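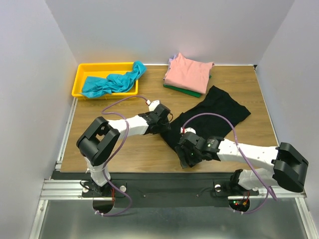 Dark clothes fold badly, light ones fine. Is it my segmentation or my planner?

Posted by brendetti_fan

Hi all, I've got two arms on a rail folding laundry and I'm going a bit nuts. Pink and green stuff goes onto the stack nice and square. Anything black, the grasp planner picks two points practically on top of each other at the same end of the garment, and then the arms are so close that the collision checker starts slowing everything down. I'm on Storkitico for planning with the stock cloth mask model in front of it. I logged 299 folds since Friday and nearly all the bad ones are dark fabric. I've already redone the hand-eye calibration (twice, ugh). Where would you look first?

mahasneh_dev

I'd look at the mask before touching the planner! Dump the mask and the depth side by side for a bad fold. With black cloth I got a mask with a big bite out of the middle, and the corner finder happily took both "corners" from the one chunk that was left. Locking exposure a bit higher helped me a ton, and so did running a small closing filter (I use 5 pixels) before the corner step. Then set a minimum distance between the two grasp points so the planner rejects silly pairs outright. Mine's 7 cm, but it depends on your grippers.

rail_and_error

just buy lighter shirts lol

gantry_goose

Agree with the first reply on the mask. Also check whether your planner plans the arms one after the other. Mine did, and the second arm just took whatever was reachable near the first one. Switching to joint planning is slower but the pairs got a lot saner.

Related posts
Storkitico collision margin keeps resetting
Brurkgate depth filter settings for shiny tables
Best way to log failed grasps?
Cloth corners vs. edges for the first pick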